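Tukport: a shared-workshop arm cell
Project report, section 3: end effector and cabling
Matilde Torres, Anselmo Lins
Advisor: Sharada Panicker

3.1 Gripper

The cell uses a parallel two-finger gripper driven through linkage arms. Stepped fingertip pads were kept in place of flat ones so that thin parts can rest on the ledge. Before each session the fingers are opened fully and the pivot bolts are checked by hand.

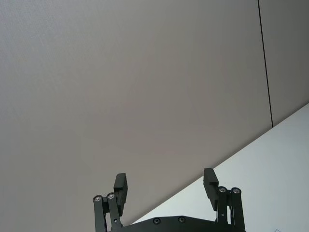
Figure 1. Gripper with fingers open, wrist view.

Zero position is set with the fingers open and clear of the table. The logged opening value drifted by 3 counts over the February sessions, and we did not correct for it.

3.2 Cable routing

Our first routing ran the gripper cable along the upper link. It pulled tight when the last joint turned past its midpoint. Jayanthi Nadar suggested a short free loop between the wrist and the gripper, with angled connectors at both ends. 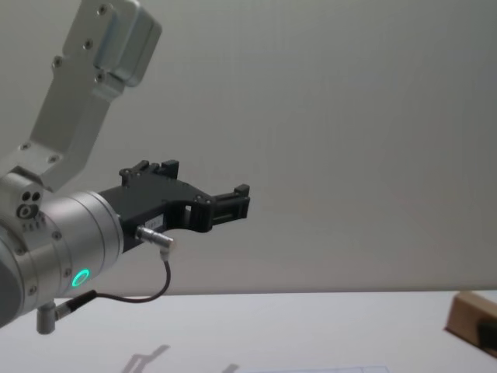
The loop was run through 1,117 motion cycles at reduced speed. Connector seating was inspected every Thursday. One fault was logged, at cycle 7, and traced to a collar that had not been fully tightened. Loop length is not yet final. A shorter cable from Bremine is on order and will be tested with the same motion file.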